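Ikholm Housing Cooperative
Minutes of the residents' meeting, June 29, 2021

Held in the common room on the ground floor. Chair: Amos Haverford. Minutes: Kaja Zariņš.

1. Opening

The chair opened the meeting and read the agenda. Mrs. Baranauskienė asked to move the question of the bicycle room before the question of the garden, as she must leave early. This was agreed. The minutes from March were approved with one correction: the broken lamp is at stairway B, not stairway D.

2. Bicycle room

Mrs. Baranauskienė reported that the bicycle room is again too full. Several bicycles have flat tires and have not been moved since winter. She proposed that every owner puts a paper tag with the apartment number on the bicycle, and that bicycles without a tag are moved to the cellar and kept there until March next year. After that the cooperative may give them away.

Mr. Haverford asked what happens with child trailers. It was discussed for some time. The meeting decided that trailers also need a tag, but they may stay under the stairs if the door to the meters can be opened fully.

Decision: the proposal is accepted, with 2 votes against. Kaja Zariņš will print the tags and leave them by the mailboxes.

3. Washing machines

The company Grutari has looked at the older machine in the laundry room. The pump is worn and the repair costs 183 euros. A new machine would cost much more, and the other one works well. Some residents said the older machine leaves marks on light clothes. The chair answered that Grutari cleaned the rubber seal at the same visit, and he asks everybody to leave the door open after washing.

Decision: the pump will be repaired. If it breaks again before winter, the board brings prices for a new machine.

The booking list was also discussed. It happens that people book the whole evening and then do not come. From now on, a booked time is free for others when fifteen minutes have passed.

4. Garden and the Pola path

The path along the Pola side is uneven after the frost, and the stones near the gate are loose. The board has an offer of 3,000 euros for laying the whole path again. Mr. Haverford thinks that only the part near the gate is urgent. Others would like to do all of it at one time, so that the garden is not dug up in two different summers.

No decision was taken. The board will ask for a separate price for the part near the gate — and also ask if the old stones can be used again.

5. Children's corner in the common room

The shelf has been fixed to the wall and the play kitchen is in use. Kaja Zariņš thanked the families who gave toys. Soft play food is preferred, such as the red apple in its wooden bowl, as hard pieces make much noise for the apartment below. Toys with small parts should not be left in the room. It was asked who washes the soft toys, and the parents will agree on this between them.
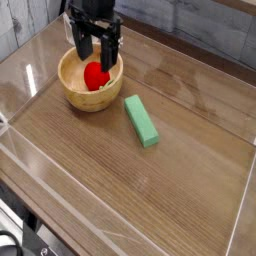 6. Other questions

The key to the roof door is missing from the cabinet. Whoever has it is asked to put it back without delay.

A resident in stairway A asked if the light in the entrance can stay on longer. The chair will look at the timer.

7. Next meeting

The board will put up the date on the notice board when the price for the path has come. The chair closed the meeting.

Minutes written by Kaja Zariņš
Checked by Amos Haverford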